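Nalell is a presenting organization for jazz and improvised music. It runs one room, books its own season, and maintains the sound system, pianos and recording equipment used in that room. This page covers what we present, how the room is set up, and how to work with us.

## What we do

We present concerts from October through the end of spring. Each booking is one of three types:

- **Single night.** Two sets with an intermission. The house is cleared only if the sets are ticketed separately.
- **Residency.** The same leader on four consecutive nights, with changes of personnel allowed between nights.
- **Workshop performance.** New material, one set, reduced ticket price. Charts may be on stands.

Most of our calendar is small groups, from duo to sextet. Larger ensembles are booked when the stage plot allows. We don't rent the room for private events during the season.
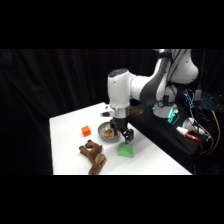
Vocal groups are scheduled with a longer sound check than instrumental groups. Monitor mixes for singers take more time in this room than in most of its size, as the back wall returns a strong reflection above the midrange. The wall was partly treated before our second season. The remaining reflection is handled with placement and level.

## The room

Capacity is 300 with all chairs set and slightly lower with tables. The stage is a fixed platform, 12 inches high, with a flat front edge and steps on both sides. Load-in is at street level through the rear door. There is no elevator between the door and the stage.

The house piano is a grand, tuned on the day of every performance that uses it. Tuning is to A440 unless the contract says otherwise. Prepared piano is allowed with written notice, and the preparation list has to be approved before the day of the show. An upright is kept backstage for warm-up.

The house drum kit has four shells and basic hardware. Cymbals and snare are not supplied. Bass players may use the house amplifier or bring their own; a direct feed is taken in both cases. Wireless microphones are available for hosts and speakers but are not used for sung vocals.

Two side rooms open off the main corridor. The Sakar Room seats 21 and is used for listening sessions and talks before the show. The Liao Room is for rehearsal and has its own entrance, so it can be used while a sound check is in progress. 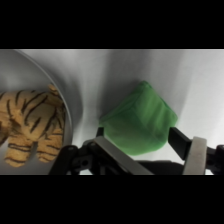 ## People

**Murali Poojary** is artistic director. He books the season and reads all submissions. His background is in arranging for small horn sections, and he still writes for the house band when one is needed.

**Lukian Shevchuk** is technical director. He is responsible for sound, lighting and recording, and is the contact for stage plots, input lists and piano requests. He also trains the stage crew.

Front-of-house staff are hired by the season. Openings are posted on the box office door and on the notices page.

## Recording

Every concert can be recorded on request. We supply a multitrack file and a rough stereo mix to the leader. Nalell keeps one archive copy and doesn't release it. Selected sets have been issued through our label, Para, under a separate agreement with each artist. Broadcast requests go through the leader first.

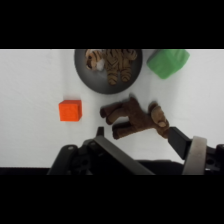

*Tiger toy on a round plate, with a green cube beside it.*

## Working with us

Artists should send one link to recent live audio, a list of personnel and a range of possible dates. Studio recordings are accepted as a second link. Please don't attach audio files to email. Replies are sent after each round of listening, and a submission that doesn't fit the current season stays on file for the next.

Stage plots and input lists are due with the signed contract. Changes after that point go directly to Lukian Shevchuk.

Tickets are sold online and at the door. Seating is general except during residencies, when the first two rows are numbered. Wheelchair spaces are on the left aisle and can be reserved through the box office.

Page last revised February 11, 2018.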